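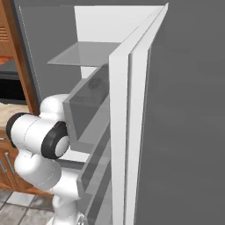 Refrigerator with the door open, showing the door bins.

Home | Forums | Residents | Members | Search
Filed under: Ridport Residents > Service Charges and Lettings

Topic: Milk and eggs in the door - proposed wording for the tenants' handbook

C_Panyasiri
March 6, 2025
Members are invited to comment on a draft paragraph for the handbook issued to all 33 flats at Musberg Court. It reads: "Milk, eggs and cooked meat should be kept on the inner shelves. The door is suitable for sauces, jams and soft drinks." Replies will be passed to the managing agents, Stultau.
Charoen Panyasiri

ridport_flat9
I support the paragraph as drafted. The door is the warmest part of most refrigerators and is opened many times a day. Tenants new to shared kitchens are not always aware of this.

Mao735
I must object. A handbook should set out the duties of landlord and tenant. Where a tenant keeps milk is a private matter, and the present edition is long enough. In December we were charged 497 pounds for reprinting.

C_Panyasiri
The point on cost is noted. The new edition would be sent by email, with paper copies on request.
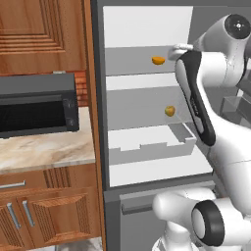 The draft is offered as advice and carries no penalty. It would sit beside the existing notes on defrosting and on the disposal of cooking oil.

Chalerm Sangkhawat
May I suggest a compromise - keep the advice, but move it to an annex? I would also remove eggs from the list. Many households keep them in a cupboard and use them within the week.

ridport_flat9
Eggs should stay in. A steady temperature matters more than the place, and a door does not provide one.

Mao735
An annex would be acceptable to me. My objection to the eggs stands.

C_Panyasiri
Thank you. The paragraph will go to Stultau as an annex, with both views on eggs recorded.

This website uses cookies to keep you signed in. Accept | Manage settings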